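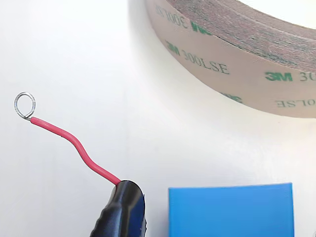

Figure 3. Looped wire end beside a roll of double-sided tape on the white work surface.

4.2 Open-day sessions

The second part of the study took place during the open day at Kiltiria on Nov 21, 2023. Visitors came in through the Flokau entrance and reached our table after the welding bay, so most of them had already seen larger machines at work. We had planned the sessions in September with Baltazar Magaña, who also ran the table for the whole of the day and gave the same short introduction to each group.

A session lasted 3 minutes. The operator named the task, which was to take hold of a wire with a looped end and bring it to a marked point, and then let the arm work without further comment. Visitors were asked to stay behind a line on the floor but were otherwise free to talk, film and ask questions. Questions that came up during a run were answered after it. In all, 340 people signed in at the table and 42 sessions were held. Two were left out of the analysis: one was stopped by a fire drill in the next building, and in the other the audio was lost. The figures given below rest on the remaining 40.

Wire was chosen after a trial at the Meireles site, where we had used rigid blocks only. Blocks are easy to see from a distance, but visitors there lost interest once the first one had been moved. A wire bends when it is held, and its free end does not always point where the holder expects. We thought this would give people something to follow - and something to disagree about - in the time available.

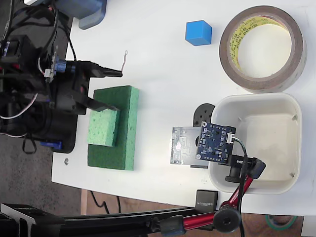
The layout of the table was kept the same from one session to the next as far as possible. Small items were put back by hand between runs, and the operator checked their places against a printed sheet. No attempt was made to tidy the cables or hide the fixings. In the Meireles trial several visitors had asked what was under the cloth, and we preferred to have them ask about the task.

Comments were noted by two observers using the Jeda coding sheet (see Section 3.3). Each comment was placed in one category only. Where the observers differed, the recording was played back and the category agreed between them. Comments from children were coded in the same way as those from adults, and the sheet has no field for age.

The most common type of comment concerned speed. Visitors often said that a person would do the job faster, and some went on to time a colleague or a friend with an imaginary wire. Comments about grip came next, mostly on how hard the fingers were pressing. Remarks about jobs were less frequent than at Meireles, although the groups there were smaller and the two sets should be compared with care.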